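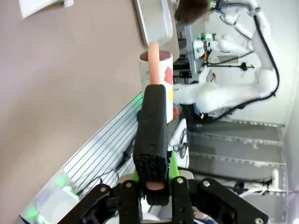
Two arms, one table: the Derkora bench kit

Derkora sells its two-arm kit as a package: arms, parallel grippers, wrist cameras and control software. The list price excludes the table. 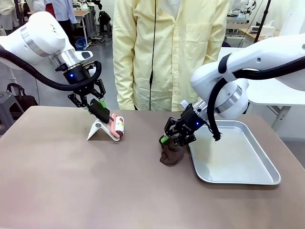 Fodham, 29 Mar 2020

Cloth is a hard test for any parallel gripper. The right gripper has a brown cloth clamped on the tabletop, beside a metal tray. Eilidh McIver, who reviewed the kit for Lunside, logged 165 trials over 7 days.
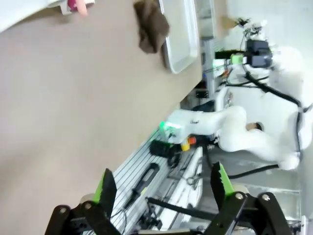 Can the arms be bought singly?

Derkora supplies them only in sets of 2, with one controller per set.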